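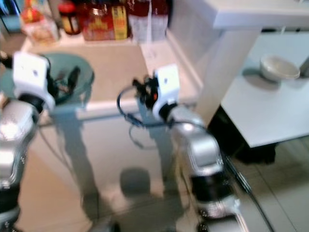 Figure 3. Head-camera view of the cell at the counter, left gripper in the bowl, right gripper over the front edge. Note the cable loop at the right wrist.

4.2 Cable routing and wrist upkeep

Papers on kitchen manipulation tend to describe the policy at length and the cabling in a footnote. We kept a log of why the Murken cell stopped, and after reading it we have given the cabling its own section.

The cell is a two-armed unit that works at a counter with a cabinet front below it and a white table to one side. Each arm carries one gripper. Power and signal reach the gripper through a cable that has to follow the wrist through its full range, and the wrist's full range is generous. In the layout we inherited, the cable was clipped tight along the last link. This looked very tidy. It also pulled the connector a little way out of its socket whenever the wrist rolled past its comfortable range, after which the gripper stayed in whatever pose it had last been told to hold and the arm carried on with great confidence.

Loubna Berrada replaced the tight run on the right arm with a free loop, visible in Figure 3 as the broad arc to the left of the wrist. The loop takes up the roll so that the connector does not have to. Its length was settled by trial. The first version was too short and behaved like the old layout with extra steps. The second was long enough to reach things on the counter, and on one occasion it fetched a spoon that no one had requested. The present loop is the third, and we have stopped adjusting it, mostly out of superstition.

Setting the loop takes two people. One moves the wrist by hand through its range with the drives off, and the other watches the connector and does not talk. The loop should hang clear of the fingers in every pose and should never go straight. We then run the bowl task at reduced speed for 30 minutes and check the connector again before returning to normal speed. The Vekton controller has a setting for limiting wrist roll in software, which we tried and dropped: the limit held, but the planner spent so long looking for a polite way to reach the back of the counter that Darcy Ngata went to lunch and came back to find it still thinking.

The blur in Figure 3 is typical of what the head camera records when things are moving. It is of little use for judging small gaps at the wrist, so connector checks are done by eye, standing next to the arm, with a flashlight. An attempt by Tuncay Bozkurt to automate the check from head images in July produced a classifier that was very good at detecting whether the room lights were on.

Two further items are checked at each service. The joint rings are wiped, as flour gets everywhere, including into weeks when we did not use flour. The gripper fingers are opened and closed by hand command, and any difference in travel between left and right goes into the log. Entries are signed. Before signatures were required, the log contained the single word "fine" for most of a page, in handwriting that all of us have denied.

The current routine was fixed on 9/28/23 and has been used without changes for the trials reported in Section 5. A copy of the cable drawing went to the Lirkow group, whose cell has the same wrist and, according to Othmane Salem, the same spoon problem.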